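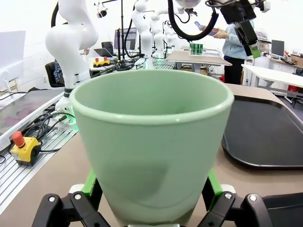 Limescale in the staff kitchens has been the most frequent entry in the building log since the Trellari boilers were fitted in 2013. Our supply is hard, and each time the water is heated some of the dissolved calcium comes out as a solid and settles on the element, the tank wall and the spout. The film on the surface of tea is related: calcium in the water reacts with compounds in the leaf, and it is easiest to see against a smooth, light interior such as that of a pale green cup. It is harmless. The scale on the element matters more, as it slows heating and shortens the life of the thermostat.

Noreen Khattak tested both kitchens in July. The ground floor boiler had over 2000 hours of running time on its filter cartridge, well past the change point in the manual. The first floor unit had been changed on schedule and its tank needed only a light rinse.

The following now applies:

- Cartridges are changed at 29-week intervals, whatever the indicator light shows.
- Descaling is done after 6 p.m. with the unit isolated at the wall. Citric acid only – the vinegar kept under the sink is for the kettles.
- After descaling, 2 full tanks are drawn off and discarded before the unit goes back into use.
- The drip tray is emptied daily. Standing water leaves a ring that is harder to shift than the scale inside.

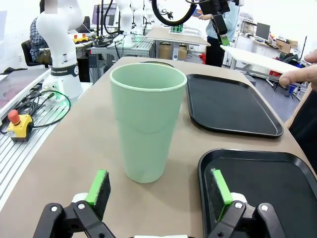 *Pale mint-green plastic cup, with black trays to the right.*

Plastic cups should be kept out of the descaling solution. A short soak in warm water with washing-up liquid removes most tea staining; scouring pads scratch the surface, and the scratches then hold the stain.

Fahad Tarar has the spare cartridges and signs them out from the Qureshi Room. Faults go in the log with the time and the code on the display. Yasir Pirzada is still waiting for a price on a softener for the rising main.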